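Two-Arm Cell Checklist, Corrigan Shared Workshop

Applies to: Musex build, enclosure and both arms
Filled in by: build owner
Result: passed with two items open

Work down the list in order. Power stays off until item 5. Mark each line OK, FIX or N/A and write a comment if it isn't OK.

1. Frame and rails -- OK
Corner brackets checked by hand and with the hex key. One bolt on the front rail took a quarter turn. Paint marker added so any movement shows next time.

2. Mounting plates -- OK
All bolts snug. Do not swap these for the shorter ones in the Stuvumero hardware drawer. They look the same and they bottom out in the slot.

3. Wall panels -- OK
Panels sit tight to the posts. The wave print is fine for us so far, but if the tracking gets jumpy, try plain black before blaming the software.

4. Floor surface -- OK, see comment
Wiped down. The finish throws glare under the lamp and the gold veining can read as a small gold part. Pearl earrings are a good test because the metal fittings are close to the color of the veins. Try one pair with a white drop and a dark drop before signing this line. 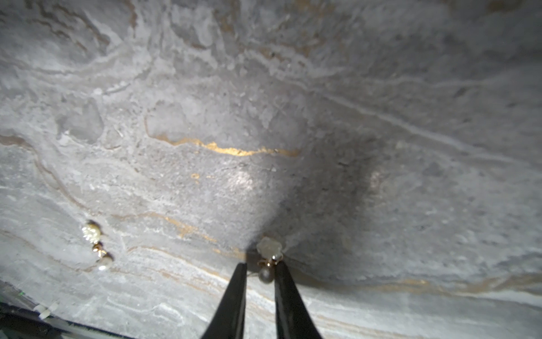

5. Emergency stop -- OK
Pressed with both arms moving slowly. Both stopped. Released, and neither moved until reset at the laptop. Repeat after any change to the power wiring.

6. Cable sleeves and ties -- FIX
Run each arm by hand through its full reach with power off. Look for sleeve that pulls tight at the elbow or catches on the rail. The ties on the left arm are holding, but the tails need trimming flush. A cut tail is sharp, so file it. The loop near the wrist needs to stay clear of the camera.

7. Baskets and loose items -- OK
Baskets hang on the rails and nothing in them sticks out into the path of the arms. The hard case can stay at the right side if it is pushed all the way back. Check that it doesn't tip when the rail is bumped.

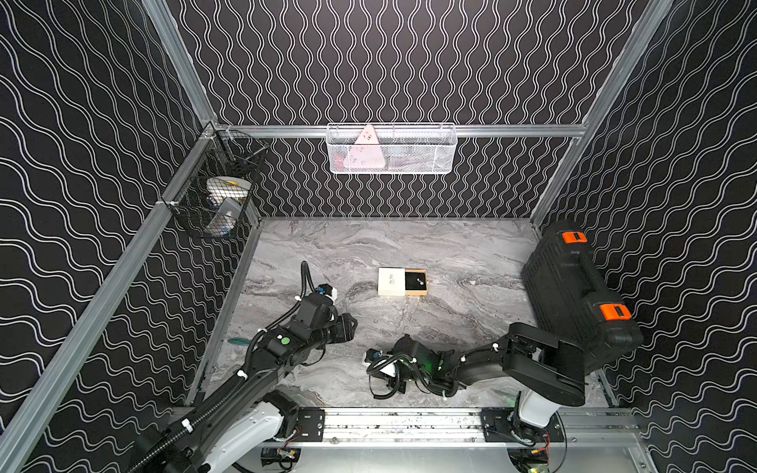 Tools come off the floor before every run. This includes small ones. A gripper closing on a steel tool can strip the finger mount, and the last set of fingers took a full evening to print and fit.

8. Grippers -- OK
Open and close each one 19 times with nothing in it. Listen for clicking. Tips should meet evenly. Fingers are good for 1,000 cycles by our log, then they get replaced whether they look worn or not.

9. Wrist cameras -- OK
Clear the floor, open the fingers and check the view. Both tips should be in it, along with the back corner of the enclosure. Wipe the lens with a dry cloth only.
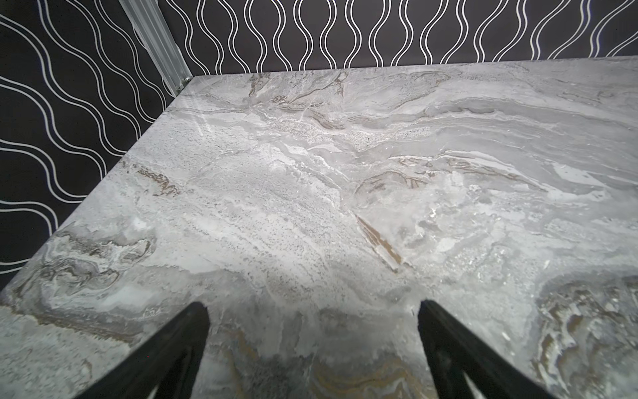 Last changed: Thursday, July 31, 2025

10. Exposed wiring under the rail -- FIX
The boards below the front rail still have no cover. A clear sheet with vent holes is cut but not drilled. Until it is on, keep drinks and loose screws off the front edge, and no reaching under the rail with power on.

11. Arm-to-arm clearance -- OK
Bring the grippers toward each other at slow speed, one hand on the stop. They must hold a gap with no contact at the tips or the wrist housings. The limit is set in the Jidero config file, line 71. If you change it, write the old value in the log first.

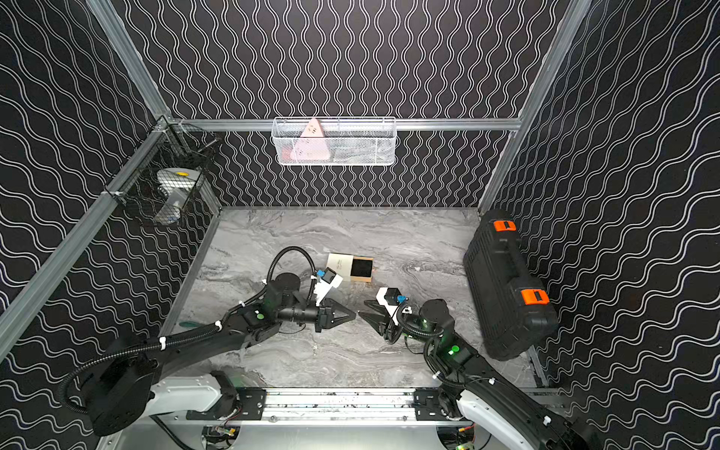

Item 11: grippers facing across the middle of the floor, small card or booklet lying between and just beyond them.

12. Status lights -- OK
Green on the joints before any program is started. Any other color, stop and read the error at the laptop.

13. Shutdown -- OK
Park both arms low, power off at the strip, then unplug. Don't cut power with an arm raised. It will drop.

Open items: 6 and 10. The cell can be used at slow speed by people on the build until both are closed. Full check again in October, or sooner if an arm is taken off the rail.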